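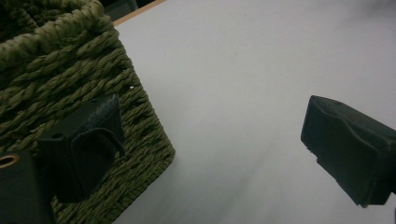
Teaching the Hand Before the Arm: A Talk With the Zaren Group

Wed 23 October

The Zaren group works on the second floor of an old textile school, and the researcher who leads its handling study came down to open the door for me herself. She asked me not to print her name. The work belongs to the whole group, she said, and she is only the one who likes to talk. We sat in the room where the recordings are made, and we spoke for most of the afternoon.

The study is called Gelalora. Its method is easy to tell. A person holds a gripper in the hand, with a camera fixed on it, and does ordinary tasks at a table: to lift, to turn, to put down, to move one thing beside another. The recordings are used to train a control program, and the program is later tested on a robot arm that has the same kind of fingers.

"Before, we moved the arm by remote control," she said. "It was slow, and people became tired after one hour. They also moved in a strange way. They were afraid to break the arm. With the tool in your own hand you are not afraid, and your movement is more natural."

For this first result the group used 1546 recordings. I asked if this is many. She laughed and said that it depends on whom you ask. Groups with more money would find it small. Her interest was in a different question, namely how much the choice of objects matters when the number of recordings stays the same.

So they made two training sets of 1000 recordings each, drawn from the same collection, with a part that overlaps. The first set held only boxes, cups and other objects with flat or round sides. The second set had the same kinds of things, but 7 kinds of difficult object were mixed in, among them woven baskets, thin curved plastic parts and soft bags. After this, both programs were tested on objects which they had never met.

"The first program was very good with boxes," she said. "When we gave it a basket, it closed the fingers at the place where a wall should be. But a woven wall is not so simple. It bends, it has a rim, and the rim is thicker than the side. The program did not have any idea about rims."

The program trained on the mixed set picked up the new objects in 63 percent of the trials. The other one stayed well below, and she preferred not to give me that number until the second round of tests is finished. She is careful about this. The tests were made in one room, under one kind of light, and she expects the result to go down when they change the table.

I wanted to know about the fingers, because I had expected something more delicate. They are black and blocky, with soft padding. She told me that the padding is the part which they discuss the most. A harder pad gives a cleaner contact, but it slips on smooth plastic. A softer pad holds well and wears out quickly.

"We record with old pads and with new pads," she said. "If you record only with new ones, the program learns a hand that exists for one week."

Curved plastic parts were the hardest for everybody, also for the people. A narrow rim can be held from many sides, and each person chose a different one. In the beginning the group wrote strict instructions about where to hold. Later they removed them, and the results became slightly better. She thinks the program needs to see that several grips are acceptable, though she admitted that they have not tested this idea separately.
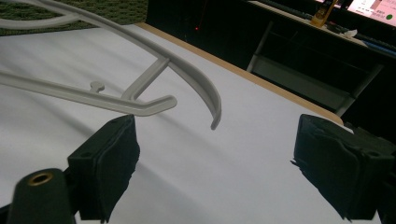
Why not simply record everything with the robot arm itself?

"Because we have one arm and several people," she said. "The arm is needed for the tests. With the hand tools, two persons can record on the same morning, and the arm can do its own work. We lose something, of course. A human wrist can turn in ways the arm cannot follow, so we must throw away a part of the recordings."

This filtering is done by a small program named Okis, which compares every movement with the limits of the arm. It was written in a hurry, she said, and it sometimes rejects a good recording when the person moves too fast near the end. In October the group will replace it with a version that slows the movement down first and checks it afterward.

I asked what comes next. They want to place objects inside other objects, for instance a small part into a basket, where the fingers must open without touching the side. For now the program lets go too high.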